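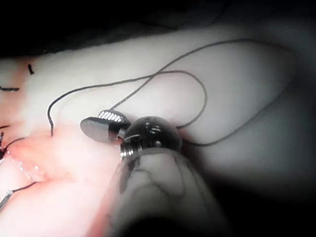 Speaker notes: Putting a small label's back catalogue in order
Ghada Tarawneh, January 2023

Start with the shelf. When I took over the Veston catalogue there were 400 tapes in a unit behind a tyre shop and one typed list that matched less than half of them. Say what the label was: cassettes and a few twelve-inches, mostly drone, home organ and drum machine pieces, sold by post. Don't spend long on the history. People can ask afterwards.

Play the first clip, the Mudaliar organ piece, from the hiss at the start. Let it run until the second chord comes in, then fade by hand. The desk here has a stiff fader so check it before people sit down.

What a reissue is. Most of the room will have bought one, and fewer will have made one. There are two sets of rights, one in the writing and one in the recording. With a tape label these were often never put on paper. Veston had letters, and some of the letters say "do what you like with it". Read out the Mudaliar letter (the short one, not the one about the flat). Explain that this kind of letter is friendly and still leaves you with a lot to sort out. We wrote a new one-page agreement and sent it to everybody we could find.

Finding people. Old addresses first, then the phone book, then the shops that used to stock the tapes. One player was still at the same address. Two had changed names. For the Vutow tape we had a band name and a town, and we got there through a man who had repaired their synthesiser. If we can't find the artist, we don't put the record out. Somebody always asks about putting money aside in case they turn up. My answer is that other labels do it and we decided against it.

Transfers. Keep this part simple unless it's an audience of engineers.
Clean the machine before every tape.
Set the head angle by ear for each side. Home-dubbed copies are often different on side B.
No noise reduction on the way in, even if the box says it was recorded with it. Decode later from the file.
One pass, full length, no stopping for dropouts. Note the time and carry on.
Write the file name on the tape box in pencil.

Second clip: same forty seconds from the Vutow tape, twice. First is the shop copy, second is the master we got from the drummer. Ask which one people prefer before saying which is which. Last time the room split, and a few people stuck with the shop copy even after I told them. Fine. Move on if nobody wants to talk about it.

How much to clean up. My view is that clicks from a bad edit can go and hiss should stay. Hum is harder. On the organ piece the hum is in tune with the bottom note, and when we took it out the bass went thin, so we put it back. The artist agreed with us on that one. On another record the artist wanted everything scrubbed and we did it his way, because his name is on the front.

Sleeves. We use the original artwork if it exists. Photocopied covers don't scan well at twelve inches, so the Vutow sleeve had to be set again from the same typeface. Notes inside should say who played, where, on what, and who made the transfer. Keep the essay short. I have cut my own by half twice.

Money. Give real figures, people always write these down. The first pressing was 400 copies. Mastering, lacquers, pressing and sleeves came to £2,585, before postage. Artist gets half of whatever is left after costs. The first one took until September to break even. Mention that the download sold better than I expected and the cassette worse.

Stilero. We use them for distribution outside the country. They take a box on sale or return and pay after 3 months. If anyone asks for the contact, say to come and find me at the end.

Third clip, only if there is time. The unfinished Mudaliar piece with the talking left in. It runs out in the middle of a phrase, so have the lights person ready.

Questions. Likely ones are streaming, whether to do coloured vinyl, and what happens to the tapes. The tapes go back to the artists if they want them. The others are in a dry cupboard, upright, wound to the end.

Leave the box of records by the door. Card reader is in the side pocket.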